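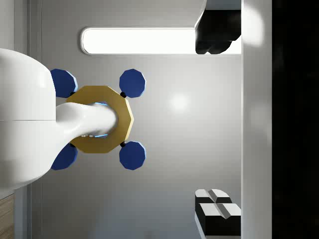 Bench Tips: Putting a New Plate on a Robot Arm
Posted 29 August 2018 in Workshop, Robots

I've been at the arm again! For anybody new to these pages, the arm is the long-running project at Villalba, the shared shop where I rent a shelf and half a bench, and the idea is that one day it will open and shut my kitchen cabinets and fetch things out of them. It's white, it's chunky, and I am very fond of it. This month I've been working on the plate that goes at the end of it, and my notebook is full of little things I'd like to remember next time, so I'm typing them up before I lose the notebook (again).

Draw it on the computer first
I know, I know, it's more fun to cut something. But I lost most of February to a plate that I cut first and thought about second, and I'm never doing that again. My plate now lives in a computer model along with the arm and a rough kitchen, and I can poke at it in my slippers. The kitchen doesn't have to be fancy. Big plain gray surfaces and a bit of wood grain will get you a long way.

Give every part its own loud color
Mine has a gold ring, dark blue pads and a white neck going into the middle. Real parts will come out whatever color the stock is, but on screen I want to spot a pad poking into the arm from across the room. I had everything gray to begin with and I could not tell where one piece stopped and the next one started. Two minutes of coloring in saved me a lot of squinting.

Flat sides are your friend
I used to draw all my rings perfectly round, and then I'd have nothing to clamp and nothing to measure from. A ring with lots of flat edges sits nicely in the vise, and you can lay a square against it. Same goes for the pads. If your model is running slow, flat sides are easier on the computer too, so that's a bonus.

Look at it from a bad angle
This one took me far too long to learn. Everything looks wonderful from straight in front! Swing the view around until the arm is in the way and have another look. With four pads set out in a square, there's usually a view where the arm covers part of two of them, and that's exactly where a bolt you can't reach is going to be. If you can't see it on screen, try holding your hex key up to the monitor and asking yourself how you'd get it in there. You'll look silly. Do it anyway.

Leave room around the neck
I add 6 mm all the way around wherever a neck or a cable goes through a hole. My first ring had a nice snug fit and I was very proud of it until I wanted to take it off.

Mark the top
A dab of nail polish on the ring and a matching dab on the neck. A square layout goes together four ways and I have personally managed all three of the wrong ones.

Cardboard before metal
Once the drawing looks right I print it full size, glue it to a cereal box and cut it out. Flemeo glue stick is what I've got in the drawer, any brand will do. Hang the cardboard plate on the arm and move it by hand (power OFF, plug on the bench where you can see it) through the whole reach. My last one caught on a shelf edge I'd left out of the model completely.

Small connectors go in a muffin tin
They roll. They bounce. They go under the big Nivoro drill press, and then they belong to the drill press. I keep a muffin tin on the bench with one cup for each corner of the plate, and I don't start until every cup is filled. Buy spares while you're at it; I got a bag of 14 and I'm down to what's in the tin.

Tighten in a cross
Just like a car wheel. Go corner to opposite corner, finger tight first, then around again with the key. If you do one side all the way up before you touch the other, the ring sits crooked and you'll blame the drawing.

Slow, then slower
For the first powered run I set the speed to 18 percent and stand with one hand on the stop button. Wear your glasses even if it's only a cardboard plate. No sleeves, no lanyards, and put your coffee somewhere else entirely.

Name your files like a grown-up
My folder has plate, plate2, plateNEW, plateNEWreal and Fisness_plate, which is what I called the good one after the old sewing machine on the next shelf over. Put a date and a word about what changed. I weigh each version on the kitchen scale as well and write that in the file name; the first aluminum one came to 577 grams, and the arm did not enjoy it one bit.

Next on my list is cable clips, and if you've got a way to keep a cable from snagging at the elbow that doesn't use up a whole roll of tape, leave me a comment. I've tried hair ties. They last an afternoon.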